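The Null Class

The method section took Hanan Ghanem eleven days and came to 2 pages. She had written longer ones faster. The difficulty was a single term, which she had called the abstention rate, and which Baptiste Chevalier, who had built most of the rig and signed for all of it, wanted removed.

The task was sorting. A part was presented, the policy assigned it to a bin, an arm moved it there. The policy was named Hakim, after a street, and it ran on a planner licensed from Diltel that neither of them liked. Over 428 trials it had sorted well enough to publish. In 20 of those trials it had done something else. It had opened the gripper, gone to a bin, stopped short of the floor and stayed there until the timeout.

Baptiste scored the 20 as failures. Hanan had scored them as failures too, in the first draft, and then had gone back to the logs on a Thursday evening, when the building heat was off and she could hear the controller fans from the corridor.

The log entries were regular. Each began with a normal approach. Joint torques were within limits. Grip width was at maximum. The confidence vector, which should have peaked at one class, was flat to the third decimal. In each case the wrist view was of a bin with nothing in it.
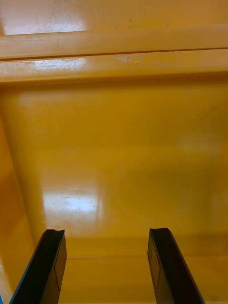 Her first hypothesis was reflectance. Hakim had been trained at Toltidora under diffuse light, and the lab had overhead fixtures that no one would pay to replace. A yellow bin with a glossy floor gave back a bright patch wherever a lamp was, and a bright patch with streaks in it could be read as an object by a network that had seen few of them. She tested this by masking the patches in the recorded frames and running the policy again offline. The vector stayed flat. She masked the fingers as well. It stayed flat. She put in frames from successful trials, and it peaked where it should.

Her second hypothesis was a fault in the planner, and she spent a weekend on it. The planner had no fault that she could find. It had received a valid instruction to hold position - she found it in the message queue, correctly formed, 20 times. There was no such instruction in the training set. There were 2,226 demonstrations in the set, recorded in September by operators who were paid by the hour and did not hold position.

She wrote this down without adjectives and sent it to Baptiste. He replied with the word "timeout" and a question mark.

They reran the condition on 15 November 2018. Baptiste laid the parts out himself, on a sheet of white paper in the steel tray, and checked the bin labels against the protocol. He read the protocol aloud, as he did before every session, including the line about keeping hands clear of the arms. Hanan started the recorder. The start signal was sent at the usual point.

For the first interval neither arm moved. The queue showed two instructions to hold, one for each side.

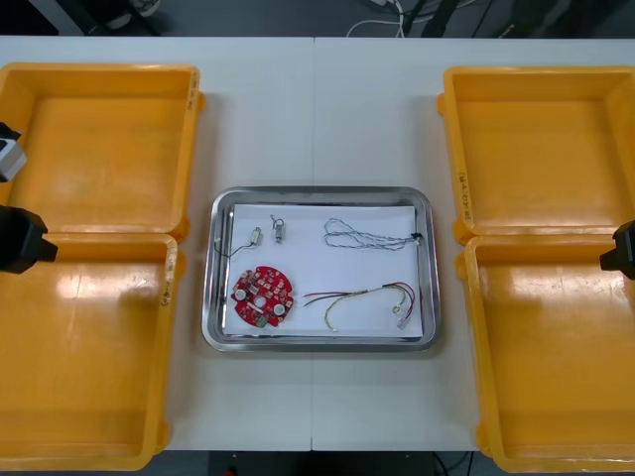
Baptiste said that it was a timeout, and that if she wrote it up as anything else the reviewers at Rirnico would take the paper apart. He said it again after the session, at the sink, with less force. He asked how she would define the term if she were to keep it.

She said a trial would count as an abstention if the policy had a valid view, a valid plan and sufficient torque, and issued a hold. She said nothing in the definition referred to a reason.

He thought the definition was sound. He disliked it and said so.

The term stayed in. It was given one line in the results table and one sentence beneath, in which the cause was listed as undetermined. Baptiste moved the table to the appendix. Hanan moved it back. In the last version before submission it was in the main text, in a smaller font, and neither of them raised the matter of who had done that.

She archived the logs that night. While the copy ran she opened the live queue, out of habit, with the arms powered down and the brakes on. A hold instruction was waiting in it, correctly formed. She noted the time in the lab book, left the column for cause blank and waited for the copy to finish.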